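Sikora Newsletter Index

README for the data files, last changed 19 March 2024

What this is

A searchable index to the Sikora household newsletter, which was printed on paper and mailed to subscribers. The index covers 238 issues. It does not contain the articles themselves. If you want the full text of something, see "Getting copies" further down.

The index was typed up by Felicja Michalski from the paper issues. Hernán Agudelo wrote the script that checks the files and builds the combined table. Corrections since then have come from readers and are listed in changes.txt.

Files

issues.csv - one row per issue
articles.csv - one row per article, letter or recipe
people.csv - one row per contributor
subjects.txt - the list of subject terms, one per line
changes.txt - corrections, newest first
build.py - makes combined.csv out of the first three

All files are UTF-8. Fields are split by commas and any field with a comma in it is in double quotes. Line endings are LF. Older copies of articles.csv had CRLF endings and a stray blank row at the end, so if your import fails, check that you have the current file.

Columns in articles.csv

article_id - a number, never reused
issue_no - matches issues.csv
page - first page only
title - as printed, including misprints
title_fixed - filled in only when the printed title has a misprint
person_id - matches people.csv, blank if unsigned
kind - article, letter, recipe, notice or correction
subject - one to four terms from subjects.txt, split by semicolons

Titles keep the capital letters they had in print. The newsletter changed its mind about this several times. Search without case.

Unsigned pieces are left blank even where we have a good idea who wrote them. Kazimiera Szulc edited the newsletter for most of its run and probably wrote many of the short notices, but the paper issues do not say so and we did not want to guess.

Numbering

Issue numbers run straight through and do not start over each year. Two issues were both printed as 147. The second one is entered as 147b. Because of this issue_no is a text field. Please do not convert it to an integer or you will lose the second one.

The November double issue has one row in issues.csv and one number. Its page numbers start again at 1 halfway through, so pages from the second half have an "s" in front, as in s4.

Subject terms

There are 46 terms. They were made up as the work went along and it shows. "Laundry" and "Washing" were merged, but "Storage" and "Cupboards" are still separate. "Table" covers table linen, setting and clearing. Food eaten at the table is under "Meals". Pieces on bottles and flasks are under "Kitchen", except for cleaning them, which is under "Cleaning". 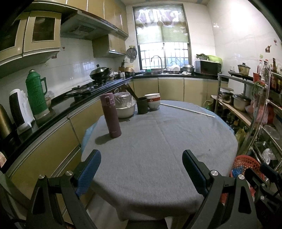 No. 276

Known gaps

Issue numbers go higher than the number of issues in the index. The missing ones are issues we have not been able to find on paper. They are not in issues.csv at all, so a missing row means "not seen" and does not mean the issue was never printed.

Supplements and order forms were skipped. Recipes printed on the back cover were skipped in the early issues and included later on - Felicja plans to go back for those.

Getting copies

Baltasar Cordero can scan single articles for personal use. Send the issue number and page. Whole issues are not scanned.

Reuse

The index files may be copied and changed freely. Please keep changes.txt with them. The articles belong to the people who wrote them.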